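Padik Cell Planning: Gallery for the Equipment Request

The Wulham site has one budget line for pick-and-place equipment this year, with a ceiling of 4000 per station before tooling. Two stations are planned. The February request covers grippers, mounts and spare cabling; arms are carried on a separate line. Kisier quoted 2516 per station for the two-finger gripper package, fingers and flange adapter included. Test items are priced as consumables and do not count against the ceiling.

Station work, small round item. Two-finger gripper closed on a red apple at the rim of a small gray cup. Finger stroke and clearance at the container rim are the values to specify.

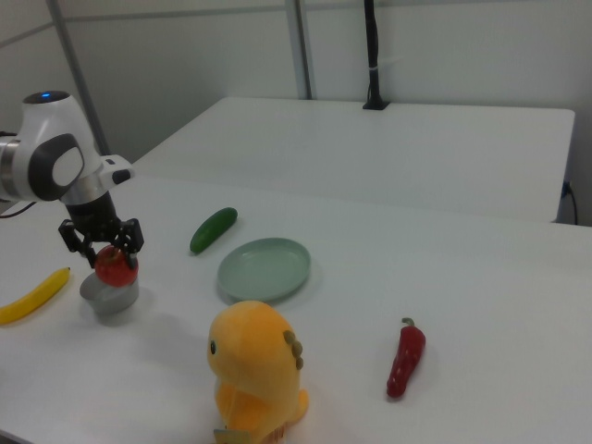
Folasade Isah asked whether the Kisier figure includes a second set of fingers, as wear parts were left out of the last request and had to be bought at list price. It does not. Spare fingers are entered as their own item.

Rungrueang is quoting cable management separately. Any loop at the wrist should be measured through full joint travel before a sleeve length is ordered. Table space should be costed with the station: containers, plates and items waiting to be picked all take up reach.
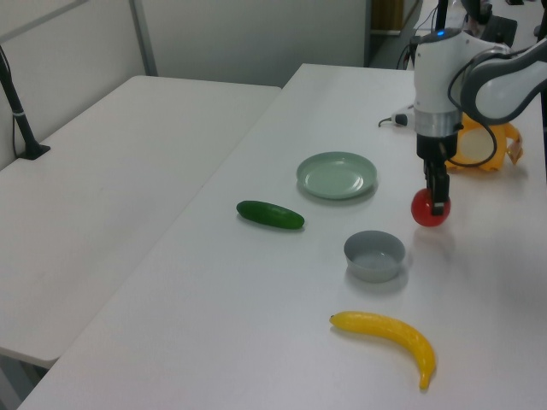

Red item held just above the tabletop, gray bowl and green plate within the work area.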